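A flat place to fold

Leonidas Antoniadis can talk about T-shirts for an hour without repeating himself. I know this because I sat down with him on a Monday with a list of 12 questions, and we were still on the second one when my coffee went cold. He runs the laundry column in the Zomden house newsletter, he leads a monthly folding evening in Baltov, and he has strong feelings about sleeves.

I wanted to ask him about shared rooms. More and more of us do our laundry in places that are also offices, kitchens and hangouts, and most advice on folding assumes you have a quiet bedroom and a dresser with four good drawers. Antoniadis has never had that setup and doesn't miss it.

"I grew up over a shop," he says. "The ironing happened next to the accounts. My aunt folded and argued about invoices at the same time. So when people tell me they can't keep up with the laundry because there's no laundry room, I get excited, because I think that's a problem we can fix by the weekend!"

His fix starts with one thing: a big flat surface with a sheet over it. He would take that over any folding board or closet system, and he gets louder when he talks about it.

"Big. Bigger than you think. If the shirt fits and there's no space around the shirt, you'll fold it in the air, and in the air it twists. You want to be able to lay it down, walk your hands out to the corners and see the whole thing. And put a sheet on it, please. A bare tabletop is slippery, and you never quite trust that it's clean. On a sheet the cotton stays where you put it."
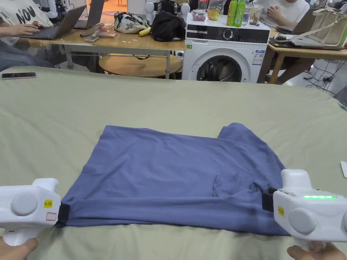

He's a fan of starting at the bottom hem. Most people, he says, grab a shirt by the shoulders because that's how it comes off the hanger, and then they wonder why the bottom edge goes crooked.

"Take the two bottom corners first. Get them level with each other, pull very gently, and the whole body of the shirt squares up. I love that moment. Then look at your side seams. They like to roll toward the front, and if you fold over a rolled seam you've got a lump for the rest of the week. Sleeves last. A sleeve that's bunched up is no big deal, it takes two seconds, but only once the body is flat."

I asked if he times himself. He does not, and he thinks the speed-folding videos have scared off a lot of people who would have enjoyed it. At the Baltov evenings he asks everyone to do the first shirt slowly enough to be bored.

"There's a woman who came for most of last winter who said it was the only part of her week when her hands were busy and her head wasn't. She'd bring a bag of her kids' shirts and leave with a stack like a deck of cards. I was so happy every time she walked in."

Sharing the room

The part of the conversation I'd been looking forward to most was about other people. Folding in a shared room means somebody is on a laptop a few feet away, somebody else is talking, and the nearest horizontal surface has already been claimed by lunch. Antoniadis thinks that's great.

"Laundry is company work. It was always company work. People went to the river together, they went to the laundromat together. If you've got a couple of people typing at the next table and you're folding, everybody's getting something done. You can chat or not chat. I'd much rather have that than a basement."

He even approves of food on the washing machine, which surprised me. I had expected a lecture.

"No, no, I'm all for it! A front loader has a flat top at a perfect height. Of course that's where the drinks go. I have two rules. Caps on the bottles, and clear it off before the spin cycle. I learned the second one in my old apartment on Ilach Street with an open jar of beets. So now I'm the caps guy."
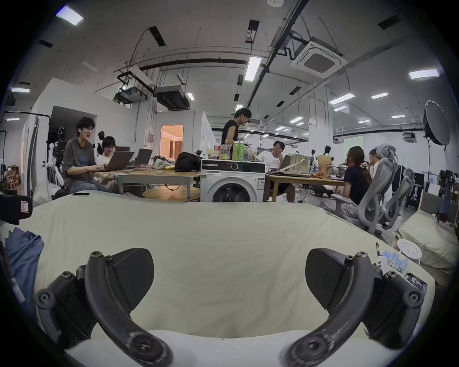

Snacks and drinks on top of the washing machine, with the laptops on the table to the left.

What he does ask is that the folding surface stay a folding surface. He has watched it happen in every shared place he has lived in: a bag gets set down for a minute, then a jacket, then the mail, and by December you're folding on your knees again.

"Bags live on the work table. Fruit lives on the work table. The sheet is for cloth. You'll get a phone on there, fine, phones go everywhere, push it to the far edge and get on with it. But if there's a backpack on the sheet, you say something, nicely, that same day."

At Zomden they tried a sign for a while and took it down. What worked better was simply leaving something half folded on the sheet, which seems to tell everyone what the place is for. He recommends it with real glee.

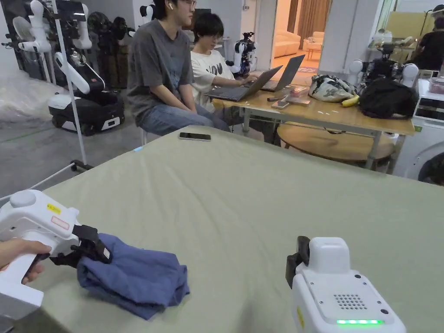
He's less strict about thick fabric. Denim and heavy cotton don't want to be squared up like a T-shirt, and he tells beginners to leave them until the end, when their hands have gotten the hang of it.

"With the heavy stuff you're managing layers. Hold one corner and let the rest settle before you do anything. Smooth from the middle out. If it's sitting there in a bunch, don't yank the top layer, because the one under it isn't coming along. Find a corner, any corner, and work from that. It's a bit like finding the end of the tape."

And if it still comes out lumpy? "Then it's a lumpy pair of jeans in a drawer. You'll wear them Thursday. You'll be fine."

He does insist on one small habit at the finish. When the stack is done it leaves the room, right away, in your arms. He once kept a tally of the newsletter letters he'd received, around 200 of them, and the complaint he saw most was about clean piles that never made it home. They get leaned on, they topple, somebody moves them to a chair, and then you're folding the same six shirts again.

"Carry them out. Then come back and smooth the sheet with your forearm, all the way across. It's the nicest part of the whole job and I will fight anyone for it."

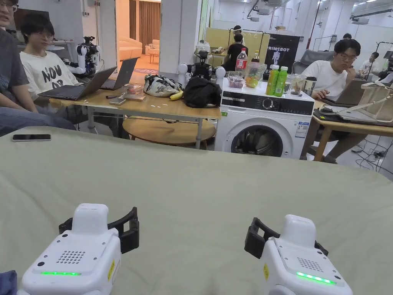 What to try first

I asked Antoniadis what a reader could do tonight. He said to skip the shopping. An old flat sheet, the largest table you can get at, and three T-shirts you already like. Fold each one, shake it out, fold it again. Start from the hem every time.

"And invite someone to sit nearby," he said. "They don't have to help. They can answer their email. Put some snacks out!"

The next folding evening in Baltov is in the Potgieter building, upstairs, second door. Bring your own shirts. He has sheets.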